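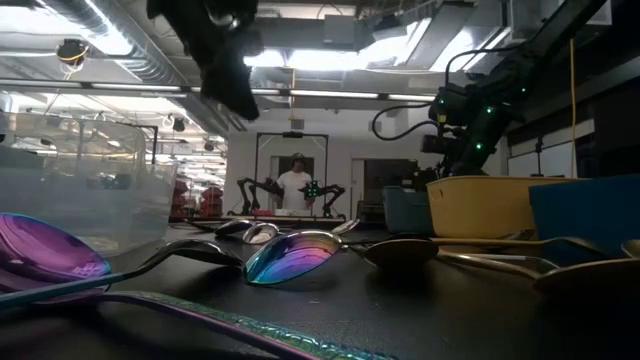
Search this site Enter keyword Go

23 Nov 2019

Dokar has opened orders for Prolum, a two-arm sorting kit meant for the small, shiny things that so often give robots trouble – spoons very much included. The kit rents for $379 a month, with setup help for another $99, and it comes with 5 practice routines to get a new crew going. We've been looking forward to this one for quite a while, and we're happy to say the first 49 kits will ship in March, with more to follow as orders come in.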